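Home Care > Dining & Linens > Table Coverings

Dry powder on woven cloth: wipe, lift, or pull the whole thing? 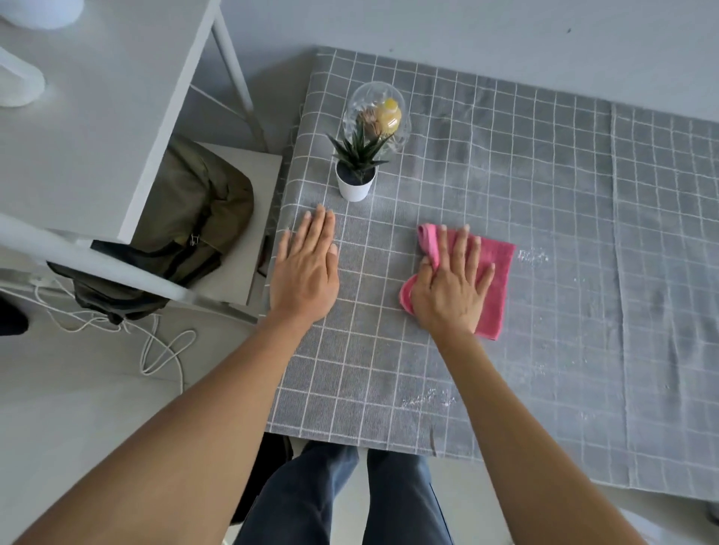 **gridweave_41**
Posting because I keep getting the same result and want to know if it's technique or material. Cloth is the gray check, the heather weave with the thin white lines. It is woven, no coating on it of any kind. Soil is a white powder with some crumb in it, mostly at the right side and along the front edge.

Tool is a pink microfiber, 300 gsm, folded to a square, used dry. Left hand flat on the tablecloth to hold tension, right hand on the rag. The crumbs move fine. The fines don't. They spread into a haze on the right-hand part of the cloth and settle into the weave next to the white lines, where they are hard to tell from the pattern until the light comes in low.

I don't want to strip the table every time. There's a potted succulent and a clear dome with small things under it at the back, and the cloth takes an iron after each wash.

Questions are dry vs. damp, and whether stroke direction matters on a check weave.

**tarebalance**
What is the powder? Flour, powdered sugar, baking soda and plaster dust all behave differently. If it's flour, keep water off it until the bulk is gone. Wet flour makes paste, and paste in a woven cloth is a laundry job.

**gridweave_41**
Flour and sugar, mostly. Some pastry crumb. Ratio unknown.

**Poon_linens_fan**
Dry microfiber is the wrong tool for volume. It holds a thin layer of dust well, then it's loaded and you're just relocating material. Fold to eighths and change faces every two strokes. If you do the whole table on one face you get exactly the haze you describe.

Lift at the end of each stroke. Don't scrub back and forth.

**Ondus_owner**
Disagree on microfiber at all. On a hard table, yes. On woven cotton or a blend you have two textiles rubbing together, and the downward pressure works the fines into the gaps between the yarns. I use a handheld vacuum with the brush head (mine is an Ondus, any will do) on low, one hand holding the cloth down ahead of the nozzle. Takes up to 2 minutes for a six-seat table. Nothing to rinse after.

**Poon_linens_fan**
The vacuum lifts the cloth and drags the plant with it. I've done this. Potting soil is worse than flour.

**Ondus_owner**
Then move the plant.

**Poon_linens_fan**
OP said they don't want to clear the table.

**Ondus_owner**
OP said they don't want to strip it. Picking up one pot is a different order of effort.

**tarebalance**
Both methods work if pressure is light. The OP's problem may be the hand. If you're pressing with spread fingers over a folded rag, the load is uneven: high under the fingertips, close to zero between them. That leaves streaks. Wrap the microfiber around a flat block or a dry sponge and you get even contact.

For direction, go parallel to one set of lines and stay parallel. Diagonal strokes skew the weave and open it up.

**gridweave_41**
Fingers are spread, yes. There is a faint streak near the front edge that would fit. Will try a block.

**hemallowance**
I would skip all of this. Take the four corners in, carry it outside, shake, put it back. The cloth was made to come off.

**gridweave_41**
Fourth floor, no balcony.

**hemallowance**
Bathtub, then. Shake it low, rinse the tub before the flour gets wet and sits. Or put a runner over the working half and shake the runner. I cut mine from Drostine remnant, 149 cm long, and it covers the side where people eat. The main cloth gets washed once in December and whenever there's wine.

**tarebalance**
The runner is a reasonable answer. The once-a-year wash is not.

**Poon_linens_fan**
Also check whether the microfiber has been through the dryer with a softener sheet. Residue coats the fibers and pickup drops off sharply. Wash it alone, warm, no softener, air dry. A treated cloth will push flour around all day.

**gridweave_41**
It has been. Noted.

**gridweave_41**
Update, Monday, October 27, 2025. Same table, same kind of mess. Results by method:

Microfiber rewashed without softener, folded to eighths, light pressure, strokes parallel to the long side: crumbs gone, haze reduced, still visible in low light.

Same cloth wrapped on a dry sponge: better. No streak at the front edge.

Brush-head vacuum on low, pot moved to a chair: cleanest of the three. The tablecloth lifted once near the corner, where I wasn't holding it.

Slightly damp cloth as a last pass after the vacuum: took the remaining sugar. No paste, but there was very little flour left by then.

Current procedure is vacuum, then one damp pass. The wrapped sponge is for when it's late and I don't want the noise.

**Ondus_owner**
Consistent with what I get.

**Poon_linens_fan**
You changed the wash and the fold at the same time, so you can't say which one helped.

**gridweave_41**
Correct. I have a second rag that still has softener in it. Will run that one folded the same way and post what it does.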